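The dish rack question

October is when I start having opinions about the kitchen again. All summer we eat off paper towels on the back steps, and then it gets dark at 7 and there are plates. So many plates, for a household of two adults and one cat.

My position, held for years against steady opposition from Esben, is that the drying rack belongs in the sink. It drips where dripping is allowed. The counter stays clear, and I get to pretend I'm a person with a clear counter. 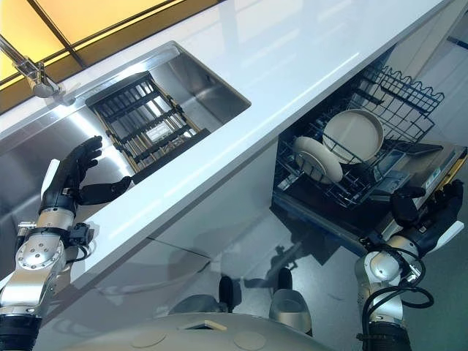 Doesn't a rack in the sink get in the way when you need to wash a big pot? Constantly. You lift it out, put it on the counter you were so proud of, and mop up the puddle later.

Esben's counterproposal was a folding bamboo thing from Lastora, up to 23 dollars depending on the color, which lived beside the stove for one winter and grew something. We don't discuss it. 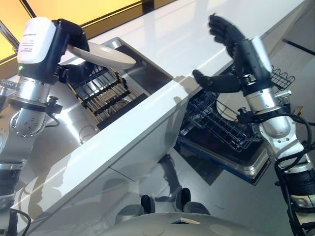 My other firm belief is that plates should be handled one at a time. My aunt could carry a stack of nine from table to sink and never chipped one, and I inherited her stack but not her wrists. A white plate held edge-up over the sink, with the dishwasher already open next to it, is as fast as I want this job to go. Esben calls it ceremonial. Esben also puts bowls in face up.

Anyway, the rack stays. Mebrat is coming for dinner and has already offered to dry.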